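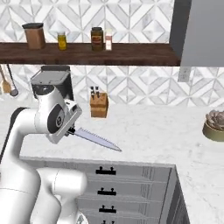 A serrated knife over the marble worktop

Home | Guides | Gear | Gigs | Contact

Guides > Releasing music > Your first single

How to put out your first single without a label

I put out my first single from a spare room in Jukthorpe with a laptop, a borrowed microphone and no idea what I was doing. I've since done it enough times that I've got a routine, and friends keep asking me for it, so I've written it down. It's aimed at anyone with a finished song and no record company (which is most of us!).

Start with the mix

Before you do anything else, play your song in the car, through your phone and on the worst speaker you own. I once uploaded a track where the bass vanished completely on a phone, and I only found out when my sister rang to ask if it was meant to sound like that. Fix that sort of thing now. Then get the song mastered, or do it yourself if you trust your ears, and export it as a WAV file. Keep an MP3 as well for emailing people, but don't upload that one to the shops.

While you're exporting, make an instrumental version too. You'll want it if anybody asks to use the song in a film or an advert, and it's a real pain to go back and make one a year later when half your plug-ins have stopped working.

Agree who owns what

If you wrote and played everything on your own, skip this bit. If you didn't, sit down with the others and agree the split before the song comes out. We did ours on one side of paper: song title, everyone's full name, what share of the writing each person gets, and a separate line for the recording. All signed, everyone keeps a copy. My old band, Drultinon, had 4 of us and we left it until after the release, and it took longer to sort out than the song took to record.

The writing and the recording are two separate things, by the way, and the money for each comes through a different door. Join a collecting society for the writing side and register the song with them. Then do the same for the recording with whoever handles that where you live. The forms are dull but you only have to learn them once.

Pick a distributor

You can't normally send a song straight to the big streaming services, so you use a distributor. Some charge by the year, some charge per release and some take a cut of what you earn. I'd look at what happens to your music if you stop paying, as a few of them will take it down. Read that part of the terms twice.

When you fill in the upload form, go slowly. Spell the artist name exactly the same way every time, capitals and all. My second single, "Wieser", ended up on a stranger's artist page because I'd clicked the wrong match, and getting it moved was a proper slog.

Set the date

Give yourself at least 4 weeks between uploading and release, more if you can bear it. You need that time to pitch to playlists, send the song to radio and fix whatever goes wrong with the artwork. Mine got bounced for having a web address on it, so leave those off, and make sure the cover is a square.

Tell people

I send 9 emails before a release, all written separately, all to people who've played something similar before. I used to send 100 identical ones and got 2 replies, and one of those was an out of office. Put a private streaming link in the email, say what the song is in a sentence, add the release date and stop there. Don't attach the file.

Local radio is worth a try as well, and so are the people who book your nearest venue. The Nendwood Rooms played my single between bands for most of April and I picked up more listeners from that than from any advert I've paid for.

On the day itself, check the song is live and under the right name, post your link, reply to everyone who says something nice, and then go and start on the next one.

Related guides

Getting your first support slot
What to put in a band bio
Home recording with one microphone
Pressing a short run of vinyl
How to read a royalty statement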